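Technik für Neugierige

Wie räumt ein Roboter eine Kiste aus?
Ein Greifarm, viele Kleinteile und eine Menge Geduld

Stell dir vor, du suchst in deiner Spielzeugkiste nach einem ganz bestimmten Baustein. Du steckst die Hand hinein, schiebst ein paar Sachen zur Seite, tastest ein bisschen herum – und schon hast du ihn. Das dauert vielleicht ein paar Sekunden, und wahrscheinlich denkst du dabei an etwas völlig anderes, zum Beispiel ans Abendessen.

Für einen Roboter ist genau das eine richtig schwere Aufgabe. Ein Roboter, der immer dieselbe Schraube an dieselbe Stelle dreht, hat es vergleichsweise gemütlich. Er muss sich nur merken, wohin er fahren soll, und das kann er besser als jeder Mensch. Aber in einer Kiste voller verschiedener Dinge liegt jedes Teil anders: eines schräg, eines am Rand, eines vielleicht unter einem anderen. Da hilft Merken allein überhaupt nicht weiter.

Die Firma Celtine bietet deshalb einen Baukasten an, mit dem ein Roboterarm das Ausräumen lernen kann. Er heißt Plendia. Das ist allerdings kein Baukasten für das Kinderzimmer, auch wenn sich manche von euch das bestimmt wünschen würden (ich mir übrigens auch!). Er kostet 2.395 Euro, und den Roboterarm muss man schon haben. Gekauft wird Plendia von Werkstätten, Hochschulen und Lagerhallen, in denen viel sortiert wird.
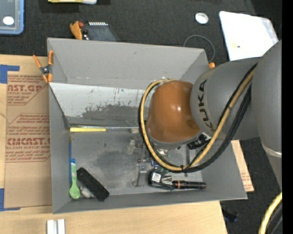

Text: Ho-yin Chiu
8. September 2020

Fangen wir mit dem Arm an, denn der fällt ja als Erstes auf. »KUKA« steht in großen Buchstaben auf dem grauen Stück, das ist der Name des Herstellers. Ein Roboterarm hat Gelenke, so wie du eine Schulter, einen Ellbogen und ein Handgelenk hast. Viele Arme dieser Art haben sechs oder sogar 7 davon. Je mehr Gelenke ein Arm hat, desto besser kommt er um Ecken herum, und das ist in einer Kiste mit hohen Wänden sehr praktisch. Probier es einmal selbst aus: Halte deinen Ellbogen ganz steif und versuche, etwas vom Boden eines Wäschekorbs zu holen. Ziemlich unbequem, nicht wahr?

Auch die Schläuche und Kabel gehören zu einem solchen Arm. Durch Kabel fließen bei Robotern Strom und Nachrichten, ein bisschen so wie durch die Nerven in deinem Körper. Damit nichts reißt, wenn sich der Arm dreht, brauchen sie genug Spiel. Deshalb hängen sie oft in weiten Bögen herum, und das sieht unordentlicher aus, als es ist.

Unten am Arm sitzt der Greifer. Das ist die Hand des Roboters, nur dass sie ganz anders gebaut ist als deine. Ein Greifer kann zum Beispiel zwei Finger haben, die sich aufeinander zubewegen wie eine Zange. Andere Greifer arbeiten mit einem Saugnapf. Damit lassen sich glatte Schachteln wunderbar heben, aber an einem zerknüllten Stück Papier verzweifeln sie.

Und jetzt kommen wir zu den Sachen in der Kiste. Da liegt ein grüner Löffel, hinten ein langes Werkzeug mit leuchtend gelbem Griff, dazwischen ein schwarzes, eckiges Ding mit runden Ecken. Das klingt nach einem Durcheinander vom Flohmarkt, doch zum Üben ist so eine Mischung prima. Ein Löffel hat nämlich einen schmalen Stiel und eine runde Schale. Wo würdest du ihn anfassen? Am Stiel wahrscheinlich. Bei etwas Flachem musst du dagegen erst einmal mit den Fingerspitzen unter den Rand kommen, und wenn es ganz nah an der Wand liegt, wird es knifflig.

Woher weiß der Roboter nun, wo er zugreifen soll? Bei Plendia hilft ihm eine Kamera. Aus ihrem Bild berechnet ein Computer, wo ein Gegenstand anfängt und wo er aufhört. Dann sucht er Stellen, an denen die Finger gut Halt finden könnten, und gibt jeder Stelle eine Note, fast wie in der Schule. Die Stelle mit der besten Note wird ausprobiert. Klappt es, merkt sich der Computer: So war es gut! Rutscht das Teil weg, merkt er sich das ebenfalls, und beim nächsten Mal bekommt eine ähnliche Stelle eine schlechtere Note.

Das heißt auch, dass ein Roboter sehr, sehr oft danebengreifen darf. Ihm wird dabei nicht langweilig, und er schmeißt auch nicht wütend die Kiste um. Wer ihm zusieht, braucht allerdings Ausdauer. In der Werkstatt Andrade, wo ich mir Plendia habe vorführen lassen, lief eine Übungsrunde 12 Minuten lang, und ich habe bei jedem einzelnen Griff mitgefiebert wie beim Elfmeterschießen.

Die Kiste selbst muss übrigens gut festsitzen. Manchmal stößt der Greifer nämlich gegen die Wand, und dann würde sie verrutschen. Oben links am Rand klemmt eine Federklemme mit orangen Griffen. Solche Klemmen gibt es in fast jedem Bastelkeller, und auch an einem teuren Roboter tun sie gute Dienste.

Was mir an Plendia gefallen hat: Man kann die Gegenstände selbst aussuchen und muss keine besonderen Teile dazukaufen. Weniger schön fand ich die Anleitung, die es bisher nur auf Englisch gibt und in der das Kapitel über die Kamera viel zu kurz geraten ist. Celtine arbeitet noch an einer größeren Ausgabe namens Vallby, mit der zwei Arme gemeinsam sortieren sollen. Die habe ich aber noch nicht gesehen.

Zum Ausprobieren für zu Hause

Lege verschiedene Dinge in einen Karton, zum Beispiel einen Löffel, einen Radiergummi, eine Socke und ein Stück Pappe. Nimm nun eine Grillzange aus der Küche (bitte vorher fragen!) und hole alles heraus, ohne den Karton zu berühren. Danach machst du das Gleiche noch einmal mit einem geschlossenen Auge. Schreibe auf, welches Teil am schwersten zu greifen war und an welcher Stelle du es am Ende erwischt hast.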